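Bench rules for shared arms: what do you enforce, and what's just on the poster?

gripe_force
We share two arms between three groups and the rules sheet is now 20 items long. I counted because I had to laminate it. Item 14 says "be mindful." Of what, it doesn't say. I've been told to cut it to something people will read before they hit start. What would you keep?

lpagano
Keep the speed cap with people in reach, keep "one person holds the stop and does nothing else," keep the log. Everything else can live in a binder with the other literature.

At Hodow we had a rule for what goes on the table too: every item gets written down before the run, soft stuff included. People log the blocks and mugs faithfully and then treat bags and cloth like weather.
Liliana Pagano

offset_ed
Disagree on logging soft stuff. What do you write, "bag, crumpled"? Crumpled how? It has a new shape every time you touch it. You're making people fill in a form so that the form is full.

lpagano
You write "bag, thin plastic, handled by the fold." Then when somebody's replay grabs air in March, you have a place to start looking. I've had that conversation without the log and it lasted most of an afternoon.

offset_ed
My afternoons are already gone, but fine. I'll give you material and grasp point. I won't give you a shape column.

tin_snips
We run Botex grippers and our rule is dumber than all of yours: approach thin plastic at quarter speed, fingers open, stop short, then close. Came in after a session of 3,451 logged grasps where the bag category was a sort of running obituary. Nothing broke. It was just embarrassing to plot.

gripe_force
Quarter speed of what? Our cap is already so low you can go get coffee.

tin_snips
Quarter of your cap. Bring a sandwich too.

cocco_bench
Unpopular opinion from the Cocco side: a short sheet is how you get hurt. Ours is long and people are tested on it. The new hires complain and then they stop complaining.

offset_ed
They stop complaining because they stopped reading at item six.

cocco_bench
They're tested on item seven.

gripe_force
Draft so far: speed cap, stop holder, log with material and grasp point, slow approach on anything thin, clear the table when you leave. Item 14 has been retired with honors. If Bisero ever sends back our spare stop button I'll add a line about where it hangs.

lpagano
Put the line in now. Leave a blank for the location. I'm adding one from our bench below, plus the item from our sheet that gets asked most, pasted as is.
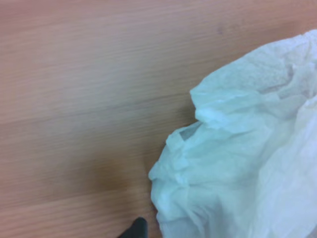
Can the person holding the stop also type the log?

Only between runs. While the arm is powered and moving, the stop holder keeps one hand on the button and leaves the keyboard to someone else.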